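Buy the boring bits first
By Ladi Uzor
July

I have now sat through two budget rounds where the robot got approved in one meeting and everything around the robot got argued over for months. So here is my opinion, for what it's worth, and I know a few people in Flultasville will disagree with it (hello, Nusrat). If you're planning to put money into a robot program, spend it backwards. Sort out the simulation, the spares, the training hours and the floor space, and only then go looking at machines.

I'll start with how we did it, which was the other way around.

We run a small outfit that fits out service equipment for aged care homes and community libraries. A couple of years ago we decided we wanted a two-armed robot that could fetch, hand over and tidy small things. We got a quote from Tredix and another from Abugri, and we spent weeks comparing them. Reach, payload, warranty, colour of the trim (yes, that came up). Abugri's was dearer but came with better wrists. We went with Abugri, signed the papers and felt terrific.

Then the bills for everything else turned up. The bench it was meant to work at was the wrong height. The power in that corner of the workshop needed an electrician. The gripper fingers are a wear part, which was in the quote if you read page 38, and I had not read page 38. We had set aside 9 per cent of the purchase price for running costs in the first year and we chewed through that in 13 weeks. I still wince when I open that spreadsheet.

The worst part was the waiting. We had a very expensive machine standing there and no tasks ready for it, because no one had been given the time to work any out. Every trial had to be booked, someone had to stand beside it with the stop button, and if it dropped something behind a cabinet we lost the morning. You can't learn quickly like that. You get careful and slow, and then the person who signs the cheques wanders through and asks what it can do.

Nusrat Weerasinghe, our operations manager, thinks I've drawn the wrong lesson. Her view is that having the real thing in the building is what makes people take it seriously, and that if we'd asked for simulation money first we would have got a polite no. She may be right about the polite no! Managers like to be able to walk around what they've paid for. But I reckon that's a problem with how we ask, and it doesn't make the spending order any smarter.

When we planned the second project, at Nerwood, I dug my heels in. I asked for simulation seats, a decent graphics workstation and half of one person's week before we spoke to a single supplier. It came to a fraction of what the arm had cost us, and it was still the item that got the most questions. One person on the call asked why we'd pay for "a video game". Fair enough, it does look a bit like one.

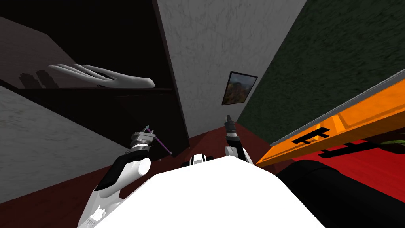 Simulation render. Source: Nerwood project team

There's a thin purple stick in the left gripper and nothing in the right, and the whole view is tipped over at an angle that makes my neck hurt. It isn't a brochure picture. But look at what's in the room with it: a shelf unit, a little framed landscape, walls, a floor. Furniture is the stuff that wrecks a budget. If an arm can't get at a shelf in a simulated room, I want to find that out before I've paid for the shelf, the arm and the freight. Moving a wall in software takes an afternoon. Moving one in a library takes a builder, and a meeting about the builder.

I don't want to oversell it. Simulated sticks behave themselves more than real ones do, and friction in particular is something I wouldn't trust until I'd tried it on a bench. You will still need hardware, and you'll still need that person with the stop button. What you get for your money is a much better shopping list. At Nerwood we've already crossed out a lift column we would have ordered without a second thought, and added money for spare fingers, which I am now a complete bore about.

So if you're filling in a form this winter, my suggestion is to take whatever you've pencilled in for the robot and hold back 50 per cent of it for everything else. It'll look silly next to the headline price, and somebody will try to trim it. Let them trim the robot. A cheaper arm with a proper bench, trained staff and a drawer of parts will be working while the flash one is waiting on an electrician.

Nusrat has asked for a right of reply, and she'll get one next month.

Recent columns
Leasing or buying: what we got wrong with the floor scrubber
Read the service agreement, then read it again
Who gets the workshop key?
Second-hand conveyors and the people who love them

Contact the editor | Copyright Flultasville Workshop Notes | Back to top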